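Okay, a longer thread than I meant to write, but several of you asked how the toy vegetable project is coming along, and the true answer is that we had a bit of a scare with the arm. Pull up a chair! (1/6)

The job is simple on paper: toy vegetables, a saucepan, one gripper.
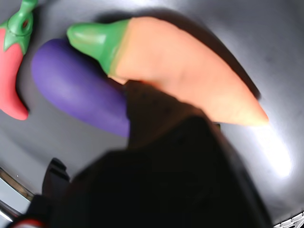
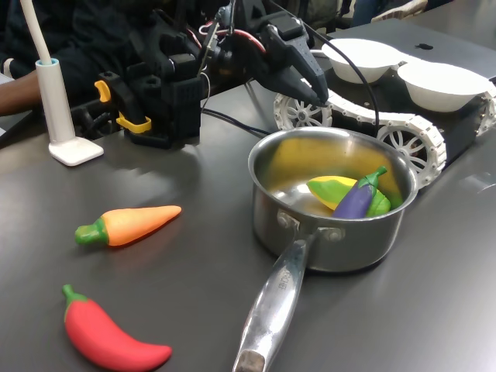

So, the fault. Partway through a run the gripper closed on the carrot and just kept squeezing. The software said it was open, the motor said otherwise, and by the time I got to the power switch the servo was too hot to touch. (2/6)

My first guess was a bad servo, so I swapped it, feeling very pleased with myself, and it did the same thing 45 minutes later. Ryan Bramwell (bless his patience) sat down with the logs and found 2 dropped position readings right before each squeeze. (3/6)

The code was treating a missing reading as "not closed yet, push harder." I wrote that line myself back in December and I remember thinking it was clever, oh dear. (4/6)

Now a missing reading stops the arm, and the grip lets go if it has been pushing for more than 200 milliseconds with no movement. I also moved the power switch to where I can reach it without leaning over anything. (5/6)

If you run a small arm at home, please go pull your sensor cable on purpose, fingers well clear, and see what yours does. I'd love to hear! (6/6)

We use cookies to improve your experience. Accept all | Manage settings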